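Workshop Builds > Arms and Grippers > Jeans folding, need opinions on grip

ChathurikaM wrote:
OK so I've been at the Lurnico shared workshop most evenings in April trying to get an arm to fold laundry. Towels went fine. Jeans are a whole other animal! The seams are stiff, the waistband is a brick, and if I pinch too shallow the fingers just skate off the denim. Right now I grab up by the waistband, near the back pocket, with the legs already stacked one on the other. 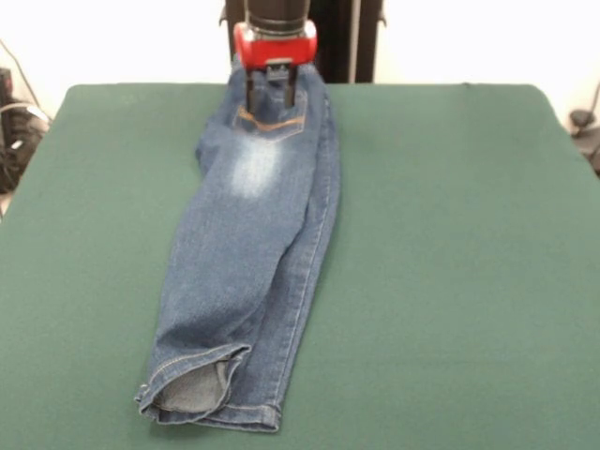
My grip force is at 80 percent and I'm scared to go higher (the finger pads are from Jekent and they weren't cheap). Do I push it, or change where I grab?

gamage888 wrote:
Don't touch the force. Grab lower, right at the hem. There's way less material there and you can swing the legs up toward the waist in one go.

torquewrench_pat wrote:
Disagree with gamage888. Swing from the hem and the legs fan out every time, at least on mine. Waistband is the right call, just go in deeper before you close. Is the green cover glued down or loose?

ChathurikaM wrote:
Loose-ish, it's tucked at the corners. I did try the hem, Pat's right about the fanning, but I think I was moving too fast. Slowed it way down, split the job into 3 folds, and now I get a bundle. It comes out turned on the table and I don't love that, but it's a bundle!

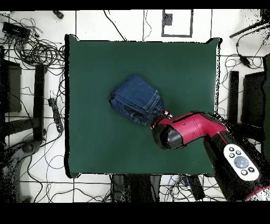 Last edited by ChathurikaM, 9:14 PM

The turn bugs me because my stacking step wants everything square. I could nudge it straight with the side of the gripper, or fix whatever is dragging it around in the first place. Leaning toward the nudge, because I'm lazy.

gamage888 wrote:
Nudging is a band-aid. My money's on your release. If one finger lets go late it drags the cloth with it. Open slower and lift straight up before you move sideways.

torquewrench_pat wrote:
A nudge is fine, people do it by hand all day long. But pin that cover down first or you'll be shoving cover and jeans together.

ChathurikaM wrote:
Ugh, fair, both of you. Clips on the cover tonight, then the slow release. If it still turns after 2 tries I'm nudging and gamage888 can yell at me.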